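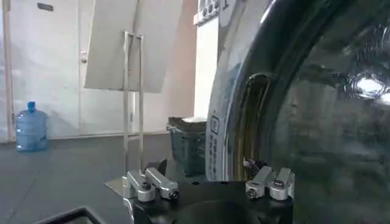
The washing machine door, up close.

Filed under: Get Involved / Paid Diary Studies

I'm looking for people who do the washing at home and wouldn't mind writing about it for 3 weeks. Yes, really! I'm Rania Radwan, I write and research for Flaleo (we're a tiny outfit, we make short books and radio pieces about ordinary home life), and my next project is laundry. Who does it, when, what gets moaned about, what gets shrunk, which jumper has been at the bottom of the basket so long it has become part of the basket.

I got hooked on this after talking to my aunt, who has washed sheets on the same morning every week for as long as I've known her and gets quite cross if it rains. I asked her why that morning and she talked for an hour. I'd only popped in to give her a cake tin back. Since then I've been asking everybody, and people have such strong feelings (pegging socks in pairs! inside out or not! whether tea towels can go in with pants!) that I'd like to do it properly and write it all down.

So what would you be doing? You'd keep a washing diary. Every time you put a load on, or hang one out, or fold one, or walk past one and pretend you haven't seen it, you jot down a few lines. They can be scruffy. You can type them, write them in the notebook I'll post you, or leave me a voice message if your hands are full. Somewhere in the middle I'll ring you for a chat, and at the end there's a longer talk of 90 minutes, either at your place or over the phone, whichever you prefer. Parisa Hashemi will be doing some of those talks with me, and she's a much better listener than I am, so you may want to ask for her.

I'd love to hear from all sorts. People on their own, people in shared houses, big families, people who use the launderette, people who wash everything by hand in the bath. If you live with others and you're the one who never does it, please get in touch as well, I'm short of those and they're proving shy. You do need to be over eighteen and living in or near Lemitz, as I don't drive and the bus only goes so far. You don't need to be tidy. I'm certainly not.

We pay £7 for each diary day you send in, even if all it says is "no washing today, went to the pub", and the long talk is paid on top. I'll sort out the amount for that with you before you sign up so there are no surprises. Postage is on us.

The diaries will go towards a small book, out next year, with a first print run of 2000 copies. I'll change your name and anything that would give you away to the neighbours. You'll see your bits before they go in and you can cross out whatever you like, and you can stop at any point and still be paid for the days you've done.

Diaries start in May. If you fancy it, drop me a note at the Flaleo office by post or through the contact form, telling me who you live with, where your washing gets dried, and one laundry disaster, big or small. Mine was a red bath mat and my brother's cricket whites, and he still brings it up at Christmas.

I read everything myself and I'll write back to everyone, though it may take me a little while if lots of you have disasters to share.

Rania
March 9, 2020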